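Grippers in Practice, Handout 4: Comparing soft pads on cloth

Course notes, Nundthorpe evening programme in applied automation
Notes by Forough Khosravi. Revised Wednesday, January 21, 2026.

Read these before the bench session. If you missed Handout 3 (rigid parts, printed jaws) you can still follow most of this, but look up the section on pivot play, as I refer to it twice and won't repeat it.

1. Why cloth, and why I distrust the cloth results

Every supplier's leaflet has a page on textiles. The page usually shows a folded towel, taken by its thickest edge, on a white table, under good light. Then there is a success rate. I have stopped copying these rates into my slides. A rate tells you how often something counted as a success, and the leaflet seldom tells you what counted.

Ask what the cloth was, how it lay at the start, how far it was lifted, and how long it was held. If the answer to any of these is missing, treat the figure as decoration.

The Fosarance pad trial, which we go through in part 3, is better than most because the sheets record the start position of the cloth for every grasp. It is still a small trial by people who wanted the soft pads to win, and Boris Đorđević, who ran it, says so in his own covering note. It covers 537 grasps. That sounds a lot until you divide it by pad type, by cloth, and by operator, and find that some boxes in the table hold 3 or 4 grasps each. You can't say anything about a box with three grasps in it. People will try.

2. Terms used in the sheets

Pad. The soft facing fixed to the inside of the jaw. It may be smooth, ribbed or mesh-faced.

Jaw. The part that carries the pad. In a linkage gripper the jaw is carried by arms on pivots, so its angle to the cloth depends on how the arms are made and how worn the pivots are.

Pinch. Two pads meeting with cloth between them and nothing else.

Bundle grasp. Two pads closing on cloth that has gathered or been folded into something thick. Far easier than a pinch. If a report mixes the two under one heading, stop reading and write to the author.

Creep. Slow slip of the cloth through closed pads. Invisible in a still picture and easy to miss in a short clip.

Start state. How the cloth lay before the first contact: flat, folded, rolled, standing, hanging, heaped. The Fosarance sheets use six words for this and define two of them, so I've written in the other four in the margin of your copy. Argue with my definitions if you like.

3. The Fosarance trial

Two pad types, called A and B in the sheets, on hand-held linkage grippers. The operator closes the tool by hand, so the closing force is whatever the operator gives it. This matters more than anything else in the trial. When operator 2 gets better results with pad B than operator 1 does, you are looking at a difference between hands as much as between pads. A motor-driven jaw with a set current would have removed the question. It would also have cost more and taken until October to arrive, and I do understand why they went ahead.

What I accept from the report:

Pad B slips less on smooth woven cotton. The gap is wide and it shows up with both operators.

Both pads do badly on a single flat layer lying on a hard table. No surprise there.

What I don't accept yet:

That pad B is "better on knits". The knit samples were nearly all rolled or folded, so these are bundle grasps, and almost any pad will hold a bundle.

That the pads "do not mark the fabric". Marks were looked for straight after release, by eye. Look again the next morning, with the cloth under a lamp held low to one side, and then tell me.

That wear is "negligible". Nobody measured the pads before the start. There's no before to compare with.

4. Dark cloth and the camera

The grippers have a camera looking down the jaws, and the footage is used afterwards to judge the grasp. Here the choice of cloth starts to hurt. Black fabric swallows detail. Folds, layer edges and the line where the pad meets the cloth all sink together, and a judge looking at the footage fills in what they expect to see.

A window behind the work makes it worse. Auto exposure reacts to the bright part and the dark cloth goes darker still. Fudwood's camera notes recommend locking the exposure on the pad, which is sound advice, though they then show results only from a windowless room.

A patterned ground helps you a little. You can follow the outline of a dark object against flowers or stripes when its own surface gives you nothing. It also confuses simple outline software, so whether it's a help depends on who or what is doing the judging.

For each of the following, write down the start state you'd enter on the sheet, and whether you would call it a pinch or a bundle grasp. "Can't tell" is an answer and I will give marks for it.
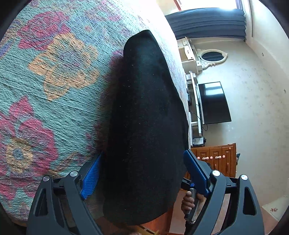
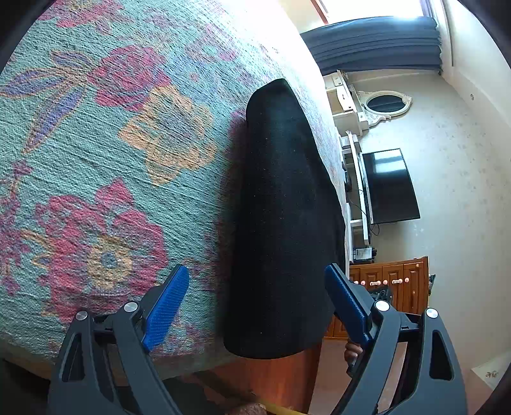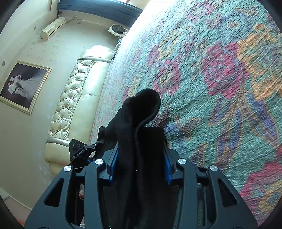 5. Points for the discussion

Jaw angle. Pads on linkage arms don't always meet the cloth square. A pad that leans presses with one edge first, and on a tapered shape this can push the cloth out of the grasp. Before blaming the pad material, check the angle, then check the pivots (Handout 3).

Support from below. A mattress gives under the tool and a table doesn't. A grasp that works on a bed may owe a good deal to the bed. I would like to see the same cloth tried on both before anyone writes a sentence about pads.

Two tools at once. When a second gripper is near the cloth, or touching it, the first may be carrying less of the load than you think. The sheet has one column for "tool". It needs two, and a note of which one let go first.

Closed is not held. A still of closed jaws shows closed jaws. To claim a hold you need the lift, and then the wait. I ask for a timed wait with the tool kept still, and I ask that the clip runs to the end of it.

Lint. Felt-like and fuzzy cloth sheds. Lint on the pad changes the grip from one grasp to the next, so the order of the grasps matters, and the order has to be on the sheet. Wipe the pads between sets and say what you wiped them with.

6. Bench session

Work in pairs. One operates, one writes, then change over at the halfway mark and do not tell each other your results until both sheets are full.

a) Pick one dark cloth and one pale cloth of the same kind. If you can't get the same kind, say so on the sheet.

b) Do a set with each cloth flat, then a set with each cloth rolled. Same table throughout.

c) Repeat the rolled set on a cushion.

d) Have the writer judge each grasp live, then judge the footage later without looking at the first sheet. Mark every case where the two disagree.

e) Hand in both sheets, unedited. I don't want a clean copy.

The cases in (d) where you disagree with yourself are the ones I'll be reading first. Last year's group had plenty of them on the black cloth and hardly any on the pale, and two pairs had quietly rubbed theirs out.

7. Reading

Đorđević's covering note to the pad trial, all of it, including the page on discarded grasps. The Fudwood camera notes, sections 2 and 3 only. The Khosravi checklist for textile trials, which is mine and which has at least one mistake in it that I've left for you to find.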